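Is the Plarthorpe kitchen scene pack usable for arm policy evaluation?

Simulation and Virtual Testing > Asset Packs and Environments

Posted by Lyle Begay, 8 January 2022

We are looking at the Plarthorpe kitchen pack from Gruladmont as a replacement for a scene set we built in house. The work is single-arm manipulation on kitchen objects: bowls, cups, plates. We need a fixed external view and a wrist view from the same run, and we need to reset to a known state between episodes.

The vendor sheet covers licensing and file formats and not much else. What I would like to know from people who have run it:

How good are the contact shapes on thin and hollow objects? Our present set treats a bowl as a solid puck.

Does the wrist camera hold up at close range, or does the finger geometry clip through everything?

Are the stove and cabinet handles in the same place from one layout to the next? We would prefer that they move.

Budget is for one seat. The quote was 800 for the year, support included.

3 replies

Thaddeus Ruiz-Ortega

Used it for a month in November. Fine for us. Install the patch first or the reset call hangs.

Yaw Akpalu

We have had one seat since the first release and have logged 1,000 episodes on it, all with a single white arm. Taking your points in order.

Contact shapes. Bowls and cups are built from convex pieces, so a finger can go inside the rim. Plates are a single flattened piece with a slightly thick edge. Pinching a plate at the edge works if you lower the closing speed. At the default speed ours shot out of the fingers in 91 episodes, and every one of those was scored as a drop. Reduce the speed before you blame the policy.

Wrist camera. No clipping in our runs. Set the near plane by hand, as the shipped value is too large for anything held between the fingers. The gripper takes up a strip of the view and you cannot mask it from the menu. We crop it in preprocessing.

Layouts. There are 6, and the handles and range do change position between them. The materials mostly do not. You get the same brick and the same marble again and again, and a policy trained only on this pack will learn them. We mix in a second set from Drutov for that reason.

Reset. It restores object poses but not the random seed for the lights. Save the seed yourself.

One thing the sheet leaves out: the external cameras are placed relative to the robot base, not the room. If you shift the base, check every view again before recording. With the base near the range the arm can hide a good part of the cooktop, and a second camera is then well worth the render time.

Renders from one of our sessions, two wide views and one close to the gripper: 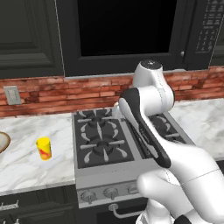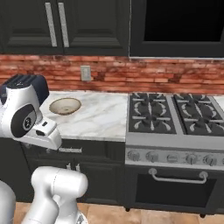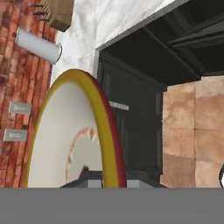
Roscoe Nakamura

I would add a caution on price. The quote you have is for the scenes only. The Kowalczyk bridge, which you need if your controller is not on the supported list, is billed separately and has its own renewal date. Ask for both on one invoice.

I disagree with Yaw on plates. Slowing the fingers hides the problem. The friction value on the plate edge is too low – ours behaved at the default closing speed once we raised it in the object file. Keep a copy of the edited file, as updates overwrite it.

Otherwise his notes match what we see. We have not tried moving the base.

Lyle Begay

Thanks. The seed issue would have cost us a week. I will ask for a trial seat and test the plate both ways, with the friction edit and with the slower close. Tobias Hutchins on our side handles the controller and will check whether we need the bridge.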